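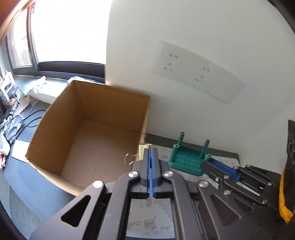 *An open box on a dark gray tabletop.*

Lauri Kinnunen had the ringing for 11 years before he told anyone it had changed.

It used to be one note, high and steady, in the left ear. He had learned to sleep with it. In December it split into two notes, and the second one came and went, and he lay awake waiting for it to come back.

The clinic in Tovater was on the second floor over a shoe repair shop. The audiologist was named Chutima Petchrat. She put him in the booth and had him press a button when he heard a tone.

"I pressed it a few times when I wasn't sure," he said when he came out.

"Everyone does."

"The second one sounds like your tones. I can't tell them apart."

She wrote that down. She turned the chart toward him and showed him where the line dropped off on the left side. It had dropped there on the last chart too, but less.

"What did you do for work?"

"Van Damme. The mill, out past Kondale. I was on the saws, then the planer."

"Did you wear protection?"

"When they were looking."

She asked whether he lived with anyone. He said no, but his brother-in-law Aatos Vainio came by most evenings to play cards and complained that the TV was too loud. She asked whether it was. Lauri thought about it and said he supposed it was, if a man was standing in the road saying so.

A hearing aid might help, she told him. When the ear got more of the ordinary sounds, the ringing sometimes moved back a little. It might not. She had one he could try for a month with a 100 dollar deposit. If he kept it, it would be 700 more.

"And if it doesn't move back?"

"Then you bring it in and you get your deposit, and we try something else."

He paid with five twenties from the envelope in his coat.

On the bus to Vudbridge he could hear the coins in the driver's tray. He could hear a woman's jacket every time she moved her arm. The engine was terrible. He took the aid out at the bridge, and put it in again at his stop, and then walked home listening to his own boots.

Aatos was already in the kitchen. He had let himself in and started the coffee.

"Well?"

"Don't shout."

"I'm not shouting. This is how I talk to you."

"You can stop."

Aatos tried a lower voice and it sounded strange on him, like someone calling from a bank. They played three hands. The refrigerator started up and Lauri put his cards down and looked at it.

"Has it always done that?"

"Done what?"

"That rattle."

"Since Marja bought it," Aatos said. "She used to kick it."

Lauri hadn't known that. He got up and pushed the refrigerator an inch toward the wall, and the rattle stopped. He stood there with his hand on the door. Both notes were still going, the high one and the other one. He waited a while, and then he pulled the refrigerator out again to where it had been.

"Your deal," Aatos said.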